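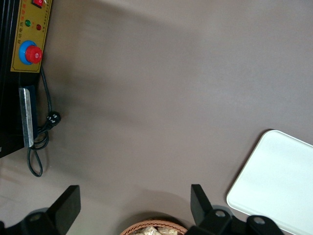 Flondov opened its test kitchen to visitors on Friday for a demonstration of a two-finger robot arm working with ordinary countertop equipment. The session ran from 10 a.m. until mid-afternoon and drew 74 people, mostly from catering firms and equipment suppliers. None of the appliances had been adapted for the arm. The one used at the first station is a black unit with a yellow control panel, a red rocker switch, two round indicator lights and a red knob on a blue base, with its markings in Chinese. A power cord and plug lie beside it, and a basket and a white tray share the same surface.

Chepkoech Rweyemamu, who leads the manipulation group at Flondov, told visitors that the station was chosen for its mix of contact types. A rocker switch needs a short push in a known direction. A knob has to be gripped and turned about its own axis, and a small error in wrist alignment shows up as side load on the shaft. The cord is the least predictable part, as its shape changes whenever something touches it.

The arm runs on a controller supplied by Sydorenko. The motion software, called Gistent, takes its input from a small camera at the wrist and is trained on runs in which an operator guides the arm by hand. Rweyemamu said the current version was trained on 60 hours of such runs, collected over the summer at eight stations. Speed was limited to 60 percent of the controller's maximum for the public session, and visitors stood behind a floor line while the arm was powered.

Questions after the first run dealt mainly with lighting and recovery. Cameron Lennox, an equipment buyer at the catering company Clilier, asked how the software handles shadows on a dull work surface. Rweyemamu replied that shadows remain a source of error in depth estimates near the surface, and that the group now varies the overhead lighting between training runs. If the fingers close without the expected force reading, the arm backs off and makes one more attempt before stopping for an operator.

Lennox also asked about cleaning. The finger tips are fixed with screws and can be changed with a hand tool, but the present mounting is not sealed and is not rated for washdown. A sealed version is being designed.

Flondov has not set a price or a release date. A second open session is planned at the same site, with registration through the company's front office.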